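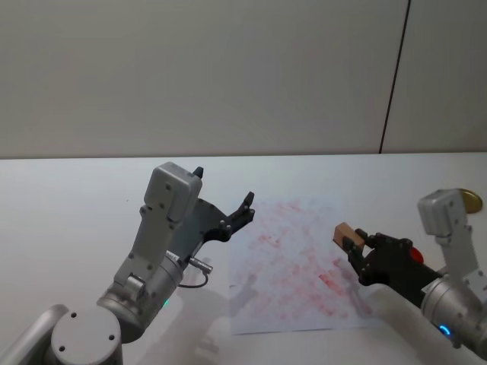

Two robot arms and a sheet of white paper on the table

About Hetbridge

Hetbridge is a small web development company in Flanagan. We write front-end components for people who build websites, and we take on a limited amount of contract work each year. The components pay for most of what we do. The contract work keeps us using them on real sites.

What we make

We have two products.

Mostia is a form validation library. It checks fields as the visitor types, shows error messages next to the field they belong to, and hands the cleaned-up values to your server script. It comes with 22 built-in rules for things like postal codes, phone numbers and matching passwords. You can write your own rules as plain JavaScript functions. Mostia does not need jQuery, but there is a wrapper if your project already loads it.

Skatia is a sortable table plugin. You point it at a normal HTML table and it adds sorting, column filters and a search box. If the script fails to load, the visitor still gets the table. It handles long lists by drawing only the rows in view, and the row height can be fixed or measured.

Both are sold by the site license. A license covers one domain plus any test copies of it, and updates are included for as long as we maintain that version. Students and teachers can ask for a free license by email.

How we started

The company began as a tutorial blog. We posted short articles on form handling, with a zip file of the source code at the end of each one. People kept asking for changes to the same validation script, and after a while it had more options than the article could explain. We cleaned it up, wrote proper documentation and put it on sale as Mostia. Skatia came out of a contract job for a parts catalog, where the client agreed to let us keep the table code.

The blog is still online. The older articles use methods we would not recommend now, and those have a note at the top with a link to a newer one.

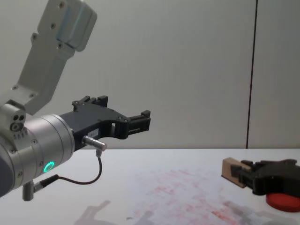

I moved a 5-page application form over to Mostia in an afternoon, and most of that time went into deleting my old code. The docs on custom rules could use more samples, but support sent me one the next morning.
- from a customer email

We have added more samples to the custom rules page since that message came in. Most changes to the documentation start as a support question.

Support

Support is by email only and is answered by the people who write the code. We read mail Monday through Friday. Please send a link to the page with the problem, or a cut-down copy of it - a screenshot of the console is usually not enough. Questions about browsers we no longer test are answered when we have time.

Contract work

We take projects that involve forms, data tables or moving an old site off a script that is no longer maintained. A typical job is about 50 hours. We do not do logo design, hosting or search ranking work. The calendar is full through August, and new requests go on a waiting list.

Page last updated July 19, 2020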